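Step 4: Teach the cloth wipe

Every two-arm kit gets sold on laundry videos. I wouldn't start there. At the Dornberg workshop we gave folding one Saturday, and the Werkum scripts managed it on 11 tries out of 70. Wiping a table is duller and much easier to check.
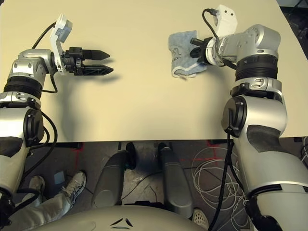

Set the speed limit before anything else. We use 280 in the config file; the default of 800 is somebody's idea of a joke. Then give the cloth to one gripper only. Ours is in the right, already folded, with part of it resting on the table and the left fingers slightly open on nothing. Leave the left arm out of the script for now – two arms double the ways to fail.

Run the wipe slowly and keep a hand near the stop button. If the cloth slips, grip closer to the fold before you touch the force setting.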